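## 4.2 Splitting the grasp from the place

Okay, so the part of Prondeo I get asked about most is the handoff between the grasp module and the place module. Our first version treated "plate into rack" as one long skill, and I was pretty proud of it until I looked at the logs! The policy kept drifting in the stretch right after the fingers closed, when the plate is held but the arm hasn't committed to a path yet. Anisa Tuhumury suggested cutting the skill right there (she'd done the same thing in Manurung, for drawers), so that's what we did.

The planner now gets a fresh scene estimate as soon as the gripper reports contact with the rim, and it picks a rack approach from that estimate instead of the one it started with.
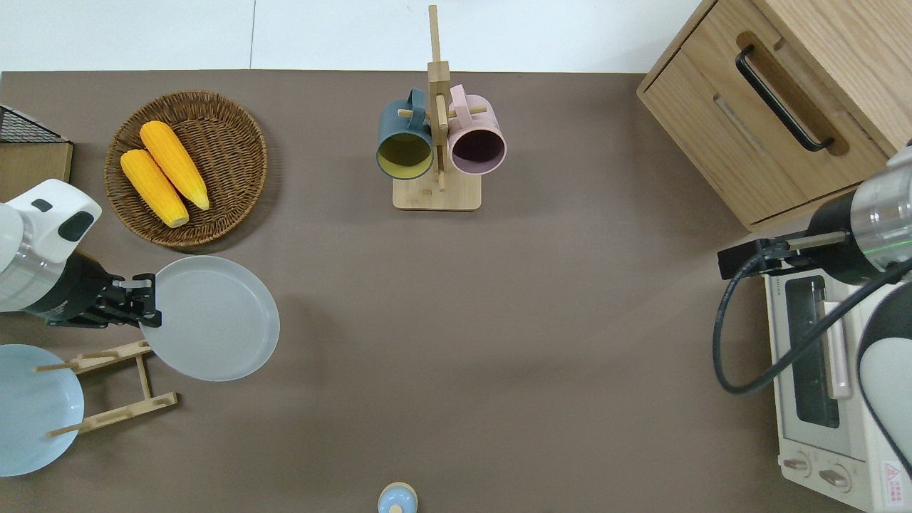
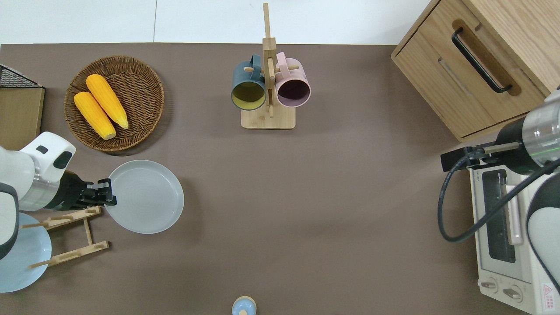

**Figure 3.** Head-camera views with the left gripper at the rim of the large plate and the dish rack below it.

We ran 200 trials with the split and the grasp-to-place switch fired cleanly in 141 of them. Of the rest, 9 were plain software timeouts, which Arif Rondonuwu traced to a queue in Pronelel that was holding on to old messages. The others were mostly the contact check being too picky: a rim is thin, the force signal is small, and my threshold was set for mugs. Oops. I've left those trials in the totals anyway.

One more thing on the idle arm. We keep it in the collision model the whole time, even when the task only needs one side, and that costs us 2 extra planner calls per episode. I tried freezing it as a static obstacle on the Primholm build and the plans came back faster, but then bimanual tasks needed their own config, and I really didn't want to maintain both.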